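Sorting out the hot water at Edholm

The combi boiler in the house at Edholm has never been good at short draws. Open the kitchen tap for a mug's worth of warm water and you get cold for the better part of a minute, then scalding, then whatever you set it to. I put up with this for two winters before I got the manual out.

The boiler is a Flustora, the wall-hung one with the plastic drop-down flap. It has a preheat mode, which keeps the plate heat exchanger warm so that hot water starts leaving the boiler almost at once. The installer had left it off. Preheat costs gas, and the manual is vague about how much, so I decided to measure it at the meter.

The method was simple. Read the meter at eleven at night, read it again at six in the morning, heating off, no taps used in between. I did this with preheat off and then with it on, and repeated the pair until I was happy the readings agreed. With preheat off the overnight use was nil, as it should be. With preheat on, the boiler fired for a short burst every so often through the night, and the meter moved by a small but steady amount.

The meter said 2,994 when I began in January and 3,782 when I wrote up my notes. Most of that is heating and tells you nothing about the taps, but I give it for anyone who likes to check the arithmetic against their own place.

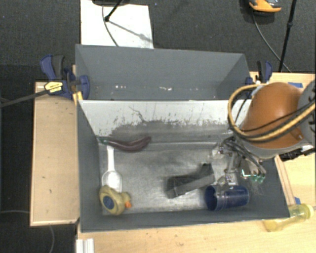

Preheat only fixes the boiler end. The other half of the delay is the pipe. From the boiler to the kitchen tap I have 13 metres of 22 mm copper, which somebody ran up into the loft and back down for reasons that must have made sense then. A metre of 22 mm holds a little under a third of a litre, so there are roughly four litres of cold water to push out before anything warm arrives. At the flow rate of a kitchen tap that is most of the wait.

The same run in 15 mm would hold less than half as much. The pressure drop is higher, but for a single sink it hardly matters. I replaced the loft section and the drop behind the larder, and left the first 3 metres in 22 mm where it also feeds the bath. Lagging went on everything I could reach. Lagging does nothing for the first draw of the day, but it does help with the second if it comes soon enough.

The scalding was a separate fault. The flow sensor was sticking at low flow, so the burner lit late and then overshot. Lau sell a replacement cartridge that fits. Isolate the cold feed, drain down at the lowest tap, undo one clip, swap, refill. Check the small filter while you are in there. Mine was half blocked with grit.

I have settled on preheat set by timer, on from six until nine in the morning and off otherwise. In the evening the hot tap gets used often enough that the exchanger stays warm by itself.

Still to do: the bathroom basin, which is on its own leg and still slow. I also want to try the Bremitness thermostatic valve under the kitchen sink, if I can find the version with 15 mm compression ends. The one I was sent has push-fit and I don't want push-fit in that cupboard.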